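Collecting by Hand: Bülent Ekinci on the Lusik Recordings

April 2025

Bülent Ekinci spends most of his working day picking things up and putting them down again. He runs data collection for Lusik, a project at Walteo that is trying to teach a robot arm to handle soft household items: caps, bags, scarves, the kind of thing that ends up in a pile near the front door. The arm learns from recorded examples, and somebody has to make the examples. At Walteo that is Ekinci and a group of five people he trained.

I met him at the Meireles building, where the team has its lab. He had agreed to an hour and gave me closer to two, with a break in the middle so he could swap a battery for a colleague.

The recordings are made with a hand-held gripper. The person holds it and does the task with it, and a camera on the tool records what the fingers are doing. The arm isn't involved at that stage. I asked why they didn't drive the arm directly and record that.

"We did, the first few months," he said. "You sit there with a controller and you move the arm and it takes forever. A person who could fold a bag with their own hands in no time is suddenly a beginner. And what you get at the end is a recording of a beginner. With the hand-held one you keep your own wrist. People forget they're holding it after a day or so."

The switch came in September. Before that, he said, a good session might produce a few dozen usable examples, and everyone was tired at the end of it. The set they are training on now has 2631 recordings in it, all made with the hand tool and all checked by a person before they went in.

"That number sounds big to people outside and tiny to people inside," he said. "For us it's fine. I would take it over ten times as many that I hadn't looked at."

Checking is the part he seems to care about most. Each recording is watched once at normal speed by someone other than the person who made it. They mark the start and the end, and they mark whether the task was finished. If there's a long pause, it gets a note. If the operator used their free hand to help, the recording goes out of the set.

"The free hand is the big one," Ekinci said. "You don't even know you're doing it. The bag slips a little and your other hand is just there. Then the robot sees an example where the bag magically stays put, and the robot has one hand. So it learns to wait for help that isn't coming."

His fix was simple. Operators now keep the free hand in a pocket or behind their back. He tried tape on the floor first, to keep people standing in one place, and dropped it when he noticed that everyone's reach had become the same. The model did well from that one distance and badly from any other.

I asked him what a session looks like. He said it starts with the clock. The camera on the tool and the tracking system each keep their own time, and they have to be lined up before anything else happens. After that comes a short calibration, then a warm-up of five recordings that are thrown away no matter how good they are.

"I got some complaints about the warm-ups," he said. "People feel they're wasted. But if you look at the first few of the day, they're stiff. The person is thinking about the tool. I'd rather throw those away on purpose than argue about each one."

Then the operator picks an item from a bin and drops it on the table. How it lands is how it gets used. There is a rule against straightening it. Ekinci was firm about this and came back to it a couple of times while we talked.

"If you tidy the thing before you pick it up, you've done the hard part off camera," he said. "A cap that's sitting nicely on its brim is easy. A cap that's on its side and half crushed, where do you grab it? That's the question we want answered, so that's what has to be on the table."
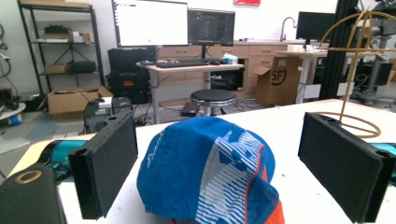
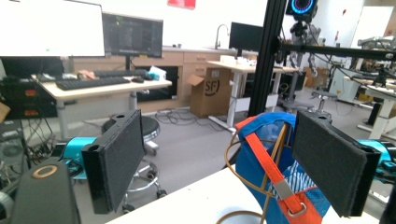 Seen from the hand-held gripper in both pictures: blue material with mesh between the padded fingers, and the lab beyond the white table.

Mesh gives the team more trouble than he expected. The depth estimates get noisy on it, he said, and the tracking of the fingers can wander when a large patterned surface fills the view. Straps and cords are difficult in another way. They move after the hand has stopped moving, so two recordings with nearly the same hand motion can end with the item lying quite differently.

"We thought about leaving the floppy ones out," he said. "Hokgate didn't want that, and they were right."

Hokgate is the company paying for this stage of Lusik. It runs storage rooms for lost property and wants an arm that can take an item out of a tray and place it somewhere a customer can see it. The people there sent over a list of what actually comes in, and Ekinci built his bins from that list. Hard objects like bottles and phone cases were near the top, but the team had already covered those in an earlier set. What was left was mostly cloth.

I wondered how much the room itself matters, since a lab has its own look and a storage room has another. He nodded before I had finished asking.

"It matters a lot and we do less about it than we should," he said. "The camera is close to the fingers but it's a wide lens, so you get everything. Desks, stools, whatever is back there. If all your recordings have the same cabinets in the back, you have to wonder what the model is using those cabinets for. We turn the table. We leave the mess alone. I asked people not to clean up between sessions, which was a popular request."

They have also recorded in a hallway and in a kitchen on another floor, and he wants to spend 14 days at one of Hokgate's sites before the set is closed. That trip has been approved but not scheduled. The problem is the tracking, which depends on having enough fixed detail to look at. A room with blank walls and identical shelves is a poor place for it. He has been to see one of the sites already and described it as gray from floor to ceiling.

His own background isn't in robotics. He worked as an upholsterer and then repaired sewing machines, and he came to Walteo to look after the equipment. He started making recordings when the team was short of hands.

"I was good at it," he said. "I think from the upholstery. You get used to pulling on cloth from one point and knowing what the rest of it will do. After a while they asked me to write down what I was doing so others could do it too, and that turned into the job."

What he wrote down is a guide that runs to 10 pages. He showed it to me. Most of it is plain instructions on grip and speed, along with a page on what to do when something goes wrong in the middle of a recording. I had assumed the answer would be to stop and start over. The guide says to keep going.

"A dropped item is useful," he explained. "If you drop it and pick it up again, that's an example of picking it up again. The arm is going to drop things. I want it to have seen what comes next. The only thing I don't want is a person dropping it on purpose, and you can always tell, it looks like acting."

Speed took longer to settle. Early on the operators worked fast, the way people do when they are doing a simple thing many times over. The arm can't move at that pace, and when the recordings were slowed down to match it, the cloth in them behaved wrongly. It swung too far and settled too late. So the guide asks for what Ekinci calls library pace. He demonstrated with my notebook, lifting it off the table and setting it down a little to the left.

"Like that. Like someone is asleep in the room."

We talked for a while about the padding on the fingers. Bare fingers slid on smooth fabric and pinched thin straps badly, so the team covers them. The pads wear, and a worn pad grips differently from a new one. For a time there was an argument over whether to change them on a schedule, so every recording would be made with the same grip, or let them wear and have that variety in the set. Ekinci was for changing them. He lost the argument and now thinks it went the right way, although he does keep a log of when each pair went on, in case they want to look into it later.

How well does the arm do with all this? He was careful here and said I should talk to the people who train the models. From where he sits, it picks up most bags and does fairly well with caps. Scarves are bad. It tends to take hold of a scarf in the middle and then treat the job as done while both ends are still in the tray.

"That's our fault, I think," he said. "I went back and looked at the scarf recordings. We all grab it in the middle. And then we do this little thing, we let it hang for a second and look at it, and then we go on. The arm copies the grab and the looking. It just hangs there looking at the scarf."

The next batch will be mostly scarves, he said, with grabs near the ends and no pause. He has already rewritten that page of the guide and was planning to try it out himself that afternoon, once the tool was charged. I asked whether he still enjoyed making the recordings, after so many.

"In the morning I do," he said. "After lunch I prefer checking."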